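Telinell Track 2 review: good replay, shaky segmentation
Posted 12/10/2023

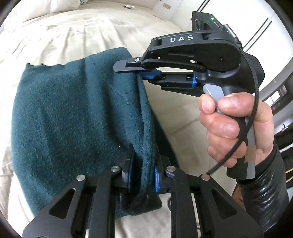
A hand-held gripper and a larger gripper on a fleece blanket, one of the bedroom folding clips used for this review.

Telinell sells Track 2 as software that takes raw gripper video and hands back clean, labeled trajectories ready for policy training. I have heard that pitch before, most recently from Muleo, so I fed it the material I trust least: bedding.

Setup took an afternoon. The importer wants its own calibration file and rejected ours 5 times over a lens model it claims to support. Wide lenses with dark corners are hardly rare in this line of work.

Pose tracking is decent once it runs. On plain cream bedding it drifted by about 16 mm over a long fold, then snapped back when the wall came into view. The replay viewer is the best part of the package – fast, easy to scrub, and it keeps both grippers on one timeline.

The automatic segmentation is where I stopped believing the brochure. It marks a grasp when the jaws stop closing. With thick fleece between the pads that works well enough. With a thin sheet it calls nearly everything a miss, and the threshold is global, so fixing one fabric breaks the other. Of 11 blanket clips I ended up relabeling most by hand.

Export is fine. Support answered once, with a link to the page I had already quoted to them.

At 2000 dollars a seat per year, I would pay for the viewer and skip the rest. There is a per-object threshold on the roadmap for November. I'll test it when it ships.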